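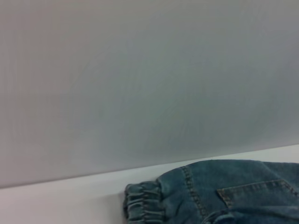
Three months with the Rernell folding arm, and why mine is switched off at the wall

I wanted to love this thing. I run a small secondhand clothes business out of my spare room, mostly denim, and folding is the part of the job I'd happily never do again. So when the Rernell bench arm dropped to £895 in January I gave in, cleared the white table against the wall and spent a very happy evening bolting it down.

First, the good stuff! Setup is easy. The instructions are in proper English, the app found the arm first go, and on T-shirts it's lovely to watch. Slow (I can fold three in the time it does one) but neat, and it'll carry on while I'm packing parcels. Tea towels, fine. Pillowcases, fine, if a bit wonky at the corners.

Then I gave it jeans, or more to the point anything with an elasticated cuff, and we had our first falling out.

The wrist camera looks for a hem, the gripper pinches it, the arm lifts and folds. With a flat hem that works. With a ruched one, all those little ridges, it seems to grab a single pucker, decide it's got the lot and pull. Patch pockets are another favourite, because the top edge stands off the cloth a bit and it goes for that instead. You end up with a pair of denim joggers bunched in a heap and an app telling you "Fold complete". Annoying, but I could live with it.

What I couldn't live with came in the second month. It had hold of a cuff, the elastic stretched, and the arm just kept going. It's meant to stop itself when the pull gets too strong, and it didn't. I pressed pause in the app and got a spinning circle. I pressed it again. By the time I'd reached round to the red button on the base the cuff had pinged free and the gripper had swung back across the table at a fair old lick, right where my other hand had been a moment before. No harm done, but I had to go and sit down.

The red button works, I'll give it that. It's on the back, though! On a table pushed up against a wall, which is where most people will put it, you have to lean over the arm to get at it. I've since added a plug-in remote switch from Humevach and I wouldn't run the thing without one.

Rernell support were polite and slow. They sent an update which lowered the pull limit, and it does now let go of stretchy stuff sooner. It's still done the "keep going" trick twice, both times on elastic, so off it went.

Would I buy it again? For T-shirts and linens, maybe, at a lower price. For denim, no. If you've got children or a nosy cat in the room, definitely not until they move that button. Two stars, and one of those is for the T-shirts.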